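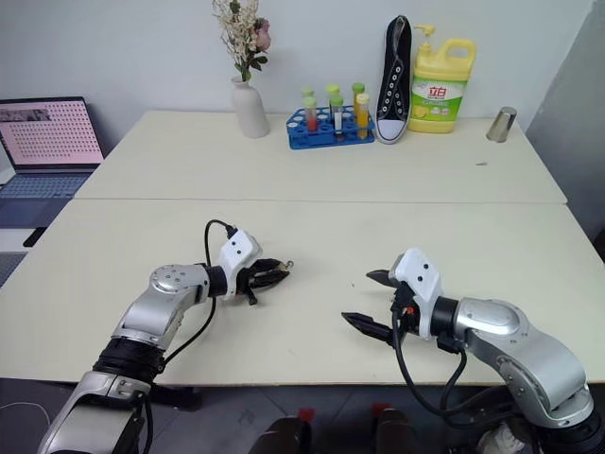

## Notebook entry, 2025-11-28 — Two-arm bench, shared workshop

Recorded by: Lefteris Vasilakis
Project: Gutesar
Bench: Laltow room, double table

### Purpose of the session

The purpose of this session was to establish a working layout for the two arms before the handover trials are resumed. The layout used in October had the objects and the arms on a single table, and every firm stop of either arm was passed into whatever was standing beside it. The objects are now kept on the rear table, against the wall. The front table is reserved for the grippers and for the one item under test.

### Layout as set

The two tables are pushed together with the seam running left to right across the bench. The seam is used as the limit line for unattended motion: neither gripper is to cross it unless a member is standing at the stop switch. The limit has been entered in the motion settings for both arms. It was checked by driving each arm slowly toward the line by hand control. Both stopped short, the right arm slightly earlier than the left. The difference has been noted and will be left alone until the base plates have been checked.

The rest position places the grippers facing each other across the middle of the front table, the left nearly closed and the right open. This is deliberate. A closed left gripper gives a clear point to measure from, and the open right gripper shows at once whether the jaw spread has drifted. Members who change the rest position for their own work should restore it before shutting down.

### Objects on the rear table

The objects were chosen from what was at hand, with the intention of covering several kinds of grip:

- Tall white vase with dried flowers. Not to be lifted at present. It is used for approach and avoidance only, as the neck is slim and the flowers stand well above the grip height.
- Blue test tube rack with capped tubes. The colored liquids and the green and yellow caps are useful for the sorting routine. Tubes are to be returned to the rack upright, caps on.
- Black canvas high-top sneaker, stood on its heel. The laces remain threaded for now; soft items are scheduled after the rigid ones.
- Yellow bottle of dish soap (立白) with pump. The molded handle is the intended grip point. The pump is not to be pressed by either gripper.
- Small stainless steel cup. The reflective surface is expected to be the most difficult for the depth readings, and it has been placed toward the right for that reason.

### Cabling

The cable on the left arm was rerouted. It now loops up from the elbow, passes over the white housing and hangs down along the arm. The earlier route ran underneath and was pinched at full fold. The new loop was watched through 12 full folds and did not catch. It is larger than I would like, and a clip should be fitted at the elbow once a suitable size is found — the printed clips from the Psarras drawer are too narrow for this cable.

The cables on the right arm still hang in loops beneath the gripper. These are acceptable for work on the front table. They are not acceptable for any motion that takes the wrist low over the test tube rack, and the height limit for that arm remains in force.

The thin white cable on the floor at the left should be taped down. I did not have floor tape today.

### Motion trials

Three short trials were run after the layout was complete.

1. Approach and return, both arms, no object. 16 cycles, no faults. A faint knock was heard from the black ribbed joint on the left arm when it reversed direction. It was not present in every cycle.
2. Right gripper, open and close at rest. The fingers closed evenly. The open spread measured the same before and after.
3. Handover of a foam block from the right gripper to the left. 17 attempts were made, of which 10 were completed. In most of the failed attempts the right gripper released before the left had settled. The wait time was increased toward the end and the last few attempts were better, but the sample is too small to rely on.

The foam block was put away after the third trial. The control program was the current Clolik build without local changes, run at reduced speed throughout.

### Open items

- Check the base plate bolts on both arms and repeat the limit line test.
- Find the source of the knock in the left arm. Loosen nothing until it has been heard by a second person.
- Repeat the handover trial with the longer wait time from the first attempt.
- Decide on a fixed position for the cup and mark it on the table. The existing small dark mark on the tabletop is not a reference point and should not be used as one.
- Fit the elbow clip.
- Tape the floor cable.

Members using the bench before the next entry are asked to leave the objects on the rear table in their present order, and to write any change to the motion settings on the facing page with their initials.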